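How to Report an Approach in Club Cricket

An approach is any offer of money, gifts or favors in return for team news or a poor performance. Players in the Milodton league have to report one even if they said no.

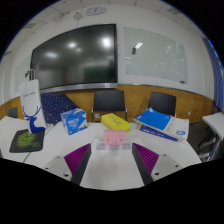
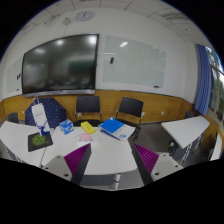
Two views at the white table

1. End the conversation. Don't bargain and don't try to get more details out of the person. Say no and walk away.

2. Write it down the same day. Put in the time, the place, what was said and any name or phone number you were given. Use the other person's own words where you can remember them.

3. Keep every message. Take screenshots, but leave the originals on your phone – the league may ask to see them.

4. Call the integrity officer, Živko Nikolaidis, before the next match. If the approach came during a match, tell the umpires at the next break as well.

5. Fill in the report form. The box for your statement holds 200 words. Attach a second sheet if you need more room.

6. Keep it quiet. Don't talk about it in the team chat, even if teammates at Birnidbridge or Plindatstead have heard the same offer. They should make their own reports.

You will get a case number and a call back within 2 working days. Write the number on anything you send in later.

Players under 18 should have a parent with them for the call. Coaches and scorers use the same form – tick "other" in the first box.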